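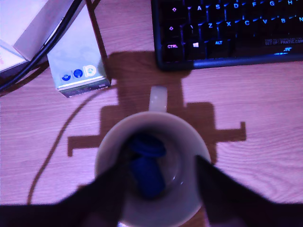
A mug on the desk.

Section 3: Setting Up a Fight Card in Berchtold

Before you begin, have the signed bout agreements in front of you. A handshake is not a bout agreement. Neither is a thumbs-up from a coach who was driving at the time.

3.1 Creating the event

1. From the main screen, choose New Event and type the name. Berchtold allows 50 characters, so "Hotholm Fight Night: The Reckoning" fits and whatever the promoter wanted originally does not.
2. Pick the venue and the ruleset. Amateur and pro bouts can share a card, but each bout has to be tagged.
3. Set the number of judges to 3. The program will accept two. Your commission won't.

Note: The event name prints on every scorecard. Check the spelling now, while it's free.
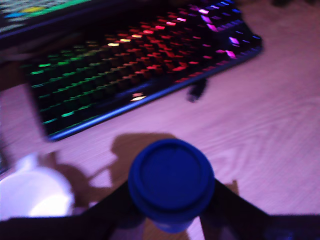 4. Press Save. The event appears in the left column as a draft and stays there until you have at least one approved bout.

3.2 Adding fighters

1. Open Roster and choose Add. Enter the name as it appears on the fighter's license. Nicknames have their own field, and that field has no spell check, out of respect.
2. Enter the record as wins, losses, draws. Leave amateur results out of the pro line, however often the manager calls.
3. Enter the contracted weight. For a catchweight bout, tick Catchweight and type the limit in pounds (for example, 196). 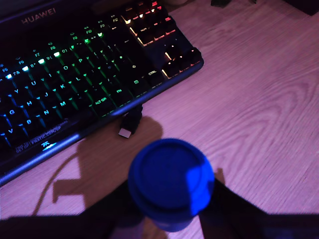
4. Repeat for the opponent, then choose Pair.

The practice file that comes with the program has Nikau Te Moana against Bakari Mohamedi at catchweight, with Prasert Jitpraphai as the late replacement. Use it to try a swap before you have to do one in a parking lot.

Caution: Swapping a fighter clears the medical check marks for both corners. This is on purpose. Enter them again from the paperwork and not from memory.

3.3 Weigh-in

1. Connect the scale and wait for the reading to settle. Fighters lean. Ask them to stop.
2. Press Lock Weight. Once locked, a weight can be changed only by the event supervisor, and the change is logged with a name beside it.

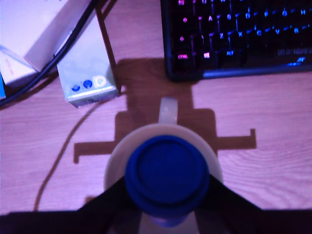 A locked weight over the limit turns the bout yellow. Choose Second Attempt, Renegotiate or Cancel. There is no button for "close enough," though Gion Baumgartner of our Rellton office gets the request every March.

3. When every bout is green, choose Publish Card. If you see error 305, two bouts share a slot in the running order; drag one of them down and publish again.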